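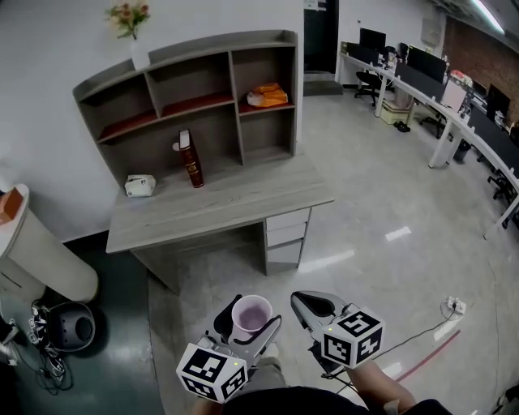
Parkitz desk with hutch, gray wood-grain finish, drawers on the right.

**Parkitz Desk with Hutch**
Price paid: $305 from Clukora, delivery included

We bought this in February for the open end of the office in Clerthorpe. It holds supplies and gives people a place to sit with paperwork away from the long row of workstations.

Maite Cifuentes and I put it together in one afternoon. The desk part is easy. The hutch takes longer than it should, as the panels look nearly the same and the labels are small stickers that fall off. Write the letters on the edges in pencil before you start. We put one divider in backward and had to undo 17 screws to turn it around.

The gray grain is lighter on the desktop than I expected from the listing. It doesn't show dust much. The reddish-brown backing in the cubbies was a surprise, but I've gotten used to it and it keeps the unit from looking too plain against a white wall.

Storage is the best part. The cubbies are 11 inches deep, enough for a bag of supplies or a row of paperbacks. The top is flat and takes a vase of flowers without any wobble. 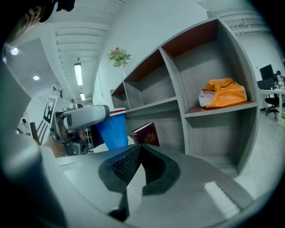

Big hardcovers are fine standing up, though a single one will slide if you bump the desk, so get a bookend. There is no lip on the shelves.

The three white drawers run smoothly when they're lightly loaded. The bottom one started to drag once we filled it with paper. I moved the paper out and it went back to normal. None of them lock.

There's no cable hole in the desktop. If you plan to use a computer here, you'll have to run the cord over the back edge or drill your own.

We had a Pacheco unit before this one. It was heavier and had better drawer slides, but it cost more and the hutch was sold separately. For light office use I'd buy the Parkitz again. For a full-time computer desk I'd keep looking.

4 out of 5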